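Soup lunch gets its trays early

DRISTPORT - The Monday soup lunch returns on 25/12/2023 at noon, and organizer Marius Costache has spent the week thinking about trays.

Each guest gets one, along with a bowl, a plate and a spoon. Last September the spoons ran out after 8 guests, and the rest drank politely. 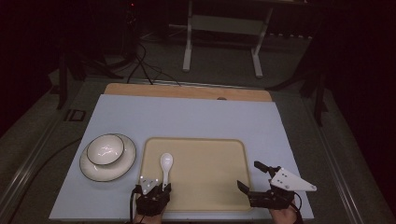 A cream tray and white soup spoon, with a bowl and plate alongside.

Horațiu Tănase is making the soup, which is bean - as it was last year, and the year before. Tickets are $5 at the door of Takik Hall. Seconds cost $2, and Costache would like his spoons back.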